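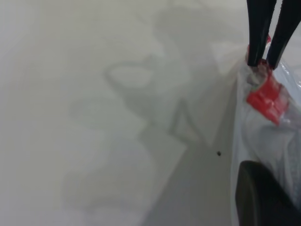
A thin, translucent plastic bag on a pale surface.

Thin plastic bag

A thin plastic bag is a light, flexible container made from plastic film, used in shops, kitchens and homes to hold food, clothing or small loose goods. It may be clear, whitish or coloured. The thinnest kinds crease easily and let the shape of the contents show through.

Use in the home

Household guides often suggest keeping used bags for later. The most repeated method is the "Nomari fold", in which the bag is pressed flat, folded lengthways and tucked into a small triangle. Its supporters claim that 100 bags treated this way will fit in one kitchen drawer. The claim is seldom accompanied by any account of why a household should want 100 bags, or how long the folding takes.

Khoa Trương, who wrote a short booklet on kitchen storage, timed himself at nearly 8 minutes for a small pile and went back to stuffing them in a larger bag. Trương's test involved only one person and proves little, but the booklets that praise folding usually offer no test at all.

Reuse

Claims about reuse should be read with care. A survey by the Jutport housing association gathered 2,891 replies, and most of those who answered said they used each bag at least 2 times. The replies were not checked against what people did, and a bag used once for shopping and once to line a bin was counted the same as one washed and kept for months.

Bags that have held raw meat are generally thought unsuitable for storing other food.

See also: Bin liner; Carrier bag; Food storage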